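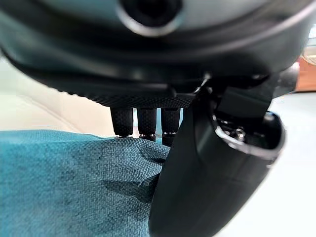

Underside of the dark housing, with the short black fingers hanging down.

Jistdale Visitor Nights

A small, tidy dataset of overnight stays in the Jistdale valley, by month, town and type of lodging. Current release: version 2.3, posted 21st September.

What you get

Monthly guest arrivals and nights spent for the towns of Vundar and Jalten, plus the farms and cabins in between, which are grouped together under the label "valley". We love this data! Tourism numbers usually come out for a whole region at once, and a place this size vanishes into the total. With this one you can watch the ski weeks fill up Jalten while Vundar sleeps, and then see the whole thing flip over when the lake warms up.

Files

nights.csv – the main table, one row per month, town and lodging type
origins.csv – arrivals by home country of the guest, towns only
lodgings.csv – list of lodging types with open and close dates for the season
notes.txt – known problems, month by month

Columns in nights.csv

month: year and month, as in 2016-07
place: vundar, jalten or valley
type: hotel, guesthouse, campground, farm, cabin, hostel
arrivals: guests who checked in during the month
nights: nights spent, all guests added together
beds_open: beds on offer, closed wings left out
flag: blank, e (estimated) or r (revised)

The six lodging types have stayed the same since the first release, so you can compare across the whole series without any mapping table. Campgrounds report pitches, and we turn those into beds at three beds per pitch. If you want a different rule, the raw pitch counts are in lodgings.csv.

Where it comes from

Lodging owners fill in a monthly form at the two town tourist offices. We type up the forms, check them against the overnight tax totals, and publish. In July almost all the forms come back on time, and in the quiet months we have to chase them. Missing forms are filled in from the same lodging's previous season and marked e. Once the real form turns up, the row is replaced and marked r.

The De Luca campground in Vundar counts day visitors at its gate along with overnight guests. We take the day visitors out before adding it up, but the early seasons were split by hand and are a bit rough. Details in notes.txt.

Things to watch out for

Arrivals are check-ins. Somebody who spends a night in Jalten and then moves down to Vundar shows up twice. Please don't add the places together and call the result "visitors" – use nights for that kind of question.

Children under six are free of the overnight tax, and some owners leave them off the form. Family places are probably a little low as a result.

Any cell in origins.csv with fewer than three guests is blank. Treat blank as unknown, never as zero.

Getting started

Load nights.csv, keep one place, and plot nights divided by beds_open. It's a great first chart, and the seasons jump right out. Files are UTF-8 with commas and a header row, and should open in any spreadsheet program.

Changes in 2.3

Farm rows for the valley revised after late forms came in
beds_open fixed for Jalten hostels, which had a closed floor counted as open
Country names in origins.csv now spelled the same way throughout

License

Free to use, share and change with credit to "Jistdale Visitor Nights". If you make a map or a chart with it, send it over – we'd be thrilled to see it!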